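Giramik 500 stainless steel work table with oval basin, long-term review

I bought this table for the utility room in January and have used it most days since. I posted a short note when it arrived, mostly on the delivery, and a few readers asked for an update once it had seen some real work.

The Giramik 500 is a freestanding steel table with an oval basin pressed into the top. It comes flat in two boxes. The larger box holds the top, which is a single sheet with the basin already formed in it, and the smaller one holds the legs, the lower rail, the feet and a bag of bolts. I ordered from Trident, who had it for 59 dollars less than the other place I looked at. They shipped from their warehouse in Trirkville and it came in four days with one corner of the big box crushed. The table inside was fine.

Assembly

It took me 47 minutes, working alone. The instructions are one folded sheet with drawings and no text. Step 3 shows the lower rail going on before the rear legs, which doesn't work unless you leave all the bolts loose. I tightened as I went and had to back up and start that part over. The supplied wrench is soft and rounded off on the last leg. Use your own.

The feet screw in and out for leveling. My floor drops toward the drain, so two of them are out almost as far as they go. The table doesn't rock.

The drain

There is a drain fitting in the box and a rubber gasket. The gasket leaked. I replaced it with one from the hardware store and it has been dry underneath ever since. If you plan to use the basin for water, I would buy a better gasket at the same time as the table and save yourself the trip. The fitting takes a standard hose, which I run straight to the floor drain.

Daily use

I wash garden produce in it, rinse paintbrushes, soak oven racks and clean up after small repairs. The work surface beside the basin is wide enough for a cutting board or a dish rack, not both. The underside has a stiffener glued on and it doesn't drum much when you set something heavy down. A full bucket makes the top flex a little near the front edge, though I haven't seen it stay bent.

The oval shape is good for cleaning, since there are no corners for grit to collect in. It is less good for space. A square basin of the same width would hold a full-size oven rack flat, and mine has to go in at an angle and be turned over halfway through.

I also keep plastic bins by the table for sorting. The yellow one gets the most use. The table has no shelf, only the rail, and the optional shelf costs extra. I haven't bought it. The bins do the job.

The finish

The steel has a brushed finish and it scratches. Mine is covered in fine scratches going every way, in the basin as well as on the flat part. There are small dark specks here and there too. Part of this is my fault. I drag things across it, and for the first few weeks I used a green scouring pad before I switched to a soft cloth.
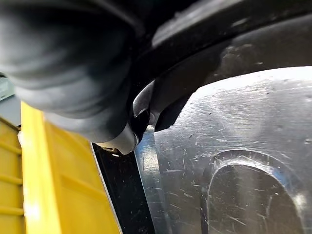

Do the scratches come out?

Only partly. A fine abrasive pad used along the grain will blend the light ones, but anything you can feel with a fingernail will stay. I did one test patch at the back and decided the rest wasn't worth an afternoon.

None of it affects how the table works. Water still runs to the drain and stains still wipe off. If you want a top that looks new after a year, look at something with a patterned or bead-blasted surface, and expect to pay more for it.

For regular cleaning I use dish soap and warm water, then dry it with an old towel. Leaving it to air dry gives you water spots, at least with our hard water. Once a month I go over it with a little white vinegar. Don't leave a steel wool pad or a wet can sitting on it overnight. I did that with a paint can and had a rust ring the next morning. The ring came off with baking soda paste and some rubbing.

Compared with the Yensuk

Before this one I had a Yensuk 2000, which is a plastic tub on four legs. It cost less, weighed almost nothing and never scratched in a way that bothered me, but it stained badly and the legs popped out of their sockets if you leaned on the front. It lasted two years before one of the sockets split. The Giramik is heavier, takes hot water without going soft and has a flat area to work on. The Yensuk was quieter and easier to move outside. For a patio or a rental I would still consider it.

Things I would change

The front edge is folded under but the fold is sharp at both ends. I ran a file over mine and put a strip of tape on it. The bolts on the lower rail needed tightening in the spring and again last month. The basin could be deeper, too. Running the tap hard splashes the floor.

Would I buy it again

Yes, at the price I paid. At full price I would look harder at the next size up, which has a raised back edge and a shelf included. Trident carries both, and the replacement feet are sold separately in packs of four.

Updated November 28, 2022: the drain fitting is still the original one and the hardware store gasket is still holding.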